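Flondell Countertop Arm Package - Planning and Pricing

Sold by Vorketley. Page updated September 2023, replaces the August price list.

Single arm, table mount, for kitchen-task work. Comes with the arm, controller, cable set, mounting plate. Gripper is NOT included, order separate (Soriano or Filtetano, both fit the same flange).

Lead time
3 weeks for the arm. Grippers ship sooner, usualy. Don't book your install until the arm has a ship date.

Budget lines people forget
- Mounting plate hardware for stone tops, $144
- Spare cable set, $602. Get one. Cables that loop over the work area wear faster, and a dead set means a dead week.
- On-site setup, $500 flat, one day. Travel extra outside our delivery area.
- Props. Plates, trays, cutting boards, toy food. Cheap but it adds up, and you'll want doubles.

Space
Measure the counter with everything on it - toaster, canisters, pots, the lot. A clear counter tells you very little. Leave room behind the arm for cables and keep the back row low if you plan to reach over it.

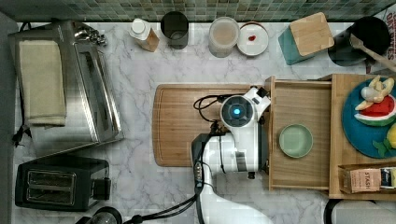
Power: one grounded outlet for the controller, on its own circuit if you can. Toaster ovens and kettles on the same line trip breakers, we get calls on this every month.

Quotes good for one quarter. Multi-arm orders, ask first, pricing is diffrent. School and lab purchase orders OK, send the PO with the shipping address on it.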